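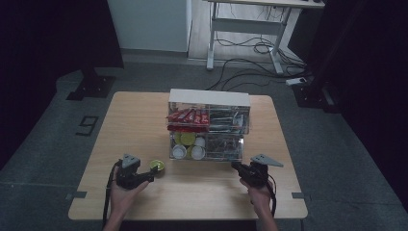 Sallia hand demos – FAQ for new demonstrators

Read before your first shift. Still stuck, ask Athina Lambrakis or post in the demo channel.

Do I need robot experience?
No. You hold one gripper in each hand and do the task. The arms learn from it later.

What's the task right now?
Organizer sorting. Small cups, snacks, the other bits, each kind in its own compartment. Task card has the layout for the day. Check it, it changes.

Can I use my fingers?
No. Grippers only. If you touched something, stop, discard, start over.

How fast should I go?
Slower than you want to. Steady. Pausing to think in the middle of a reach is bad, so think before you hit record.

I dropped a cup. Toss the demo?
Depends. Landed on the table and you can pick it up cleanly – keep going, tag it "recovery". On the floor, discard.

Does the lid come off the organizer?
No, leave it on. Go in from the front.

The cable keeps pulling on my wrist.
Give yourself slack before you start. Don't wrap it round your arm, please. Orest can swap you to a longer one.

Which hand do I use?
Whichever is closer. Passing from one gripper to the other is fine but both have to be closed on the thing for a moment befor you let go.

Can I move the table?
No!! Line it up with the floor tape and leave it. Abelardo lost a whole afternoon in November to a table that had drifted.

How many demos do we have?
2,148 recorded, 2,071 kept after review. 306 of the kept ones are tagged recovery. We want more of those.

Why was mine rejected?
Mostly tracking dropouts. Keep the grippers apart when you can and dont cover the plates on top. So-yul leaves a note on every reject.

Is there a remote control version?
Yes, on the Lecomte arms, seperate signup. Do 51 accepted hand demos first.

Left-handed, problem?
Nope.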